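Skip to content
Home / Writing / Practice Notes / About / Contact

Written Rules for Robots at Electrical Cabinets

Organizations that allow a robot to operate switchgear controls should do so under a written rule, and that rule should be shorter than the one most of them have. I have spent the greater part of my working life drafting operating procedures, first at Skondstead and now independently, and the views set out in this post are my own.

In June I was asked to review the procedure in use at Pamotier for robotic operation of low-voltage control cabinets. The document ran to 23 pages. It defined the robot, the operator, the supervisor and the cabinet with great care. It did not say who was permitted to stop the work, or by what means. Grażyna Głowacki, the site's electrical safety lead, had already noted this in the margin of her own copy, and much of what follows is the result of our correspondence.

The first principle we agreed on is that the authority to switch belongs to a person. A robot may turn a handle, but the switching instruction must carry the name of the individual who issued it, the designation of the device, the position it is to be left in and the time of issue. The instruction is read back aloud before the arm is enabled. Where two people share a shift, only one of them holds the authority, and the transfer is entered in the log.

The second principle concerns identification. Cabinet doors are commonly laid out for a person who can pause, lean in and read a small label. Several handles of the same pattern may be mounted on one door, with pushbuttons close by. A procedure that says "turn the selector switch" is therefore incomplete. It should give the door, the row and the label text exactly as printed, and the supervisor should confirm all three from the live view before contact is made. 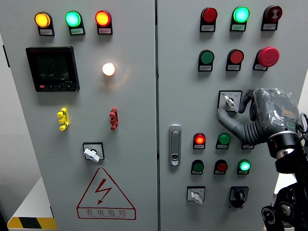 Photo: Beat Ruchti

The selector switch under the gray hand is one of several on these two doors with a white lever handle, and the same door carries a large red emergency stop button at the right of the second row of controls. For a layout of this kind the procedure should name a keep-out area for the forearm as well as for the fingers. Our draft asks that the approach path be reviewed in full, wrist and cable included, and that no part of the arm pass between the supervisor's position and the emergency stop.

The third principle is that lamps are evidence of limited value. Red, green and amber do not carry the same meaning on every panel, and an unlit lamp may indicate a state or a failed bulb. The draft requires the supervisor to write down the expected indication for each step before the step is carried out. If the indication observed afterward differs, the sequence ends there. It may not be resumed on the strength of a verbal explanation.

The fourth principle deals with force. Pamotier had set a single torque limit for all handles. Nattawut Chantharasri argued, correctly in my view, that the limit should be set for each device and recorded on its own card. A switch that does not move at its recorded limit is reported as a defect. The limit is never raised in the middle of a task.

Warning signs on the cabinet apply in full while a robot is working. This sentence was the subject of more discussion than any other. One reviewer held that a high-voltage sign addresses people and that a robot may disregard it. The sign does address people, and people will approach the cabinet to clear a fault, free a cable or collect a dropped tool. The draft keeps the ordinary approach rules in force until the arm has been withdrawn and disabled.

The revised procedure is six pages long. It was issued for trial on a Tuesday, with a comment form attached, and Gion Haslinger is collecting the replies. Two matters remain open: how long recordings of each switching sequence should be kept, and whether the key for a key switch may be left in place during robotic work. I am inclined to say that it may not, but I have yet to see wording that maintenance staff would accept.

Recent posts
Read-back and Why It Is Spoken Aloud
Label Text in Two Languages: Notes from Clembridge
Who Signs the Permit When the Worker Is a Machine
A Reply to Andri Brunner on Torque Limits
Keeping a Defect Log That Is Read

Contact the author | Copyright, all rights reserved | Back to top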